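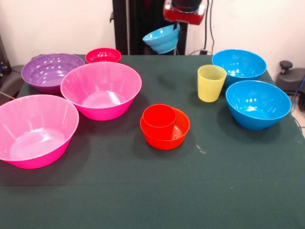 5. Injection-Molded Thermoplastics in Household Goods

Course notes, Polymer Processing I
Instructor: Melquiades Barrera

5.1 Scope

These notes cover thin-wall molding of open containers: tubs, bowls, cups and lids. Closed containers are blow molded and are handled in the next unit. Read the Arnwood lab manual, section on clamp force, before attempting the problems.

5.2 The molding cycle

The cycle has four stages: fill, pack, cool, eject. Fill is short, often under a second for a thin wall. During pack, the screw holds pressure on the melt so that extra material enters the cavity as the part shrinks. Packing ends when the gate freezes. Pressure applied after that point does nothing for the part.

Cooling takes up most of the cycle. For a flat wall of thickness h, cooling time scales with h squared. Doubling the wall multiplies cooling time by four. This relation is the main economic argument for thin walls, ahead of the saving in resin.

The screw recovers the next shot while the part cools. If recovery takes longer than cooling, the machine is undersized for the job.

5.3 Choice of resin

Polypropylene is the usual resin for reusable kitchen goods. It is semicrystalline, tolerates hot water, and is cheap. Its weak point is impact at low temperature: the homopolymer turns brittle near 0 °C, and a random or impact copolymer is used when the part may see a freezer.

Polystyrene is amorphous, stiff and clear. It shrinks less than polypropylene and holds dimensions well, but it cracks under repeated flexing.

High-density polyethylene is tougher in the cold and softer at the surface. It scratches easily and shrinks more than either of the above.

Shrinkage values, for use in the problems:
Polypropylene, 1.0 to 2.5 percent
Polystyrene, 0.4 to 0.7 percent
High-density polyethylene, 1.5 to 4.0 percent

Use the midpoint of each range unless the problem says otherwise.

5.4 Draft, ribs and nesting

Every wall parallel to the direction of mold opening needs draft. One degree per side is a workable minimum for a smooth wall; a textured wall needs more. Bowls and cups flare well beyond this, and the flare also lets them stack.

A stacked part needs a stop. Without a shoulder or a foot ring, tapered parts wedge together and trap air, and they become hard to separate. The stop should carry the load on a flat face so that the walls of adjacent parts never touch.

Ribs or flutes stiffen a wall without thickening it. Where a separate rib meets a wall, keep rib thickness to 50 or 60 percent of the wall to avoid a sink mark on the opposite face. A flute formed by bending the wall itself keeps thickness constant and has no such limit.

5.5 Color

Color is added as masterbatch, a concentrate of pigment in carrier resin, let down at 1 to 4 percent by weight. Some pigments act as nucleating agents in polypropylene and change its shrinkage. Two parts from one mold can therefore differ slightly in size when only the color differs — check lid fit for each color separately.
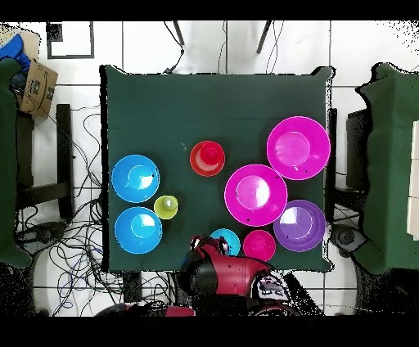
Figure 5.1. Plastic bowls and cups in several colors.

Color changes should run from light to dark. Going the other way takes longer to purge, and streaks may appear for many shots afterward.

5.6 Common defects

Short shot: cavity not filled. Raise melt temperature or injection speed, and check the vents.
Flash: melt escapes at the parting line. Check clamp force first, then mold wear.
Warpage: uneven shrinkage, usually from uneven cooling between core and cavity.
Gate blush: a dull ring around the gate. Slow the first part of the fill.

5.7 Problems

1. A polypropylene wall 1.2 mm thick cools in 5 s. Estimate the cooling time at 1.8 mm.

2. A polystyrene cup has a finished rim diameter of 56 mm. Find the cavity diameter.

3. The Escobedo tub mold, cut for polypropylene, is run in high-density polyethylene. State whether the lid will fit, and on what assumption.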